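## 옷 정리 같이 하실 분 두 분 구해요 (수요일 저녁)

안녕하세요! 저는 '브로어네스(Brorness) 옷방'을 꾸려가고 있는 사람이에요. 안 입는 옷을 받아서 개고, 나누고, 필요한 집으로 다시 보내는 작은 모임인데요, 요즘 들어오는 옷이 제 손보다 훨씬 빨라서 드디어 모집 글을 올립니다.

지난달에 받은 옷이 204벌, 그중에 나간 게 157벌이에요. 나머지는 아직 선반 앞에서 차례를 기다리고 있고요. 여름옷은 그래도 금방 개는데 두툼하고 부드러운 옷들이 문제예요. 한 벌 개어 놓으면 벌써 한 칸이 차 버려요. 게다가 어두운 색끼리는 왜 그렇게 비슷한지, 저녁에 보면 남색인지 먹색인지 저도 한참 들여다봅니다 ㅎㅎ
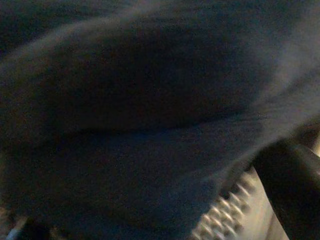
*개기 전, 남색인지 먹색인지 헷갈리는 짙은 색 천*

하시게 될 일은 대략 이래요.

- 들어온 옷을 펼쳐서 얼룩, 보풀, 터진 솔기 살펴보기
- 크기별로 나눠서 개기 (개는 법은 첫날 알려드려요)
- 색이 짙은 옷은 따로 모으기. 보풀이 밝은 옷에 옮겨붙으면 일이 두 배가 되거든요
- 상자에 담고 겉에 크기랑 계절 적기

시간은 매주 수요일 저녁 7시부터 9시까지, 전부 11주 동안 해요. 한두 번 빠지는 건 괜찮은데 미리 문자만 주세요. 장소는 토람소프(Toramthorpe) 건물 2층이고, 엘리베이터가 없어서 상자 들고 계단을 오르내릴 때가 있어요. 허리가 안 좋으신 분은 개는 일만 맡으셔도 되니까 편하게 말씀해 주세요!

경험은 전혀 없어도 돼요. 저도 처음엔 후드티 하나를 세 번씩 다시 갰어요. 다만 먼지나 섬유 알레르기가 심하신 분은 좀 힘드실 거예요. 마스크는 저희가 준비해 두고, 앞치마는 집에 있는 걸로 가져오시면 좋아요.

수고비는 교통비 정도밖에 못 드려요. 대신 끝나고 코비나 아산테(Kobina Asante) 님이 끓여 주시는 생강차가 있고, 남은 옷 중에 마음에 드는 건 한 벌씩 가져가셔도 됩니다.

신청은 이 글에 댓글로 이름이랑 가능한 시작 주만 적어 주세요. 첫날은 15분만 일찍 와 주시면 선반 위치부터 같이 돌아볼게요.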